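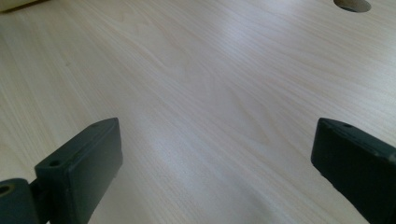
ok so desk update. wiped the whole thing down this morning and I forgot how pretty the grain is on this one?? all those thin diagonal lines

Tanko Osagie wants to swap me for his desk by the window. no deal, mine has the cable hole!!

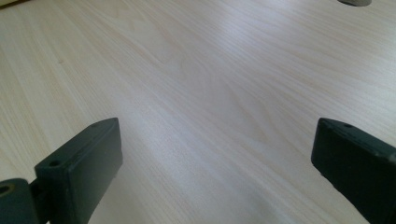 Clelia Support Team, 2nd floor

still need a good cleaner for pale wood btw. the Zundine spray leaves streaks (paid for it myself, still mad)

Lawal Etim says a damp cloth and quit fussing. fine, trying that next

also if you borrowed my charger, I need it back by 3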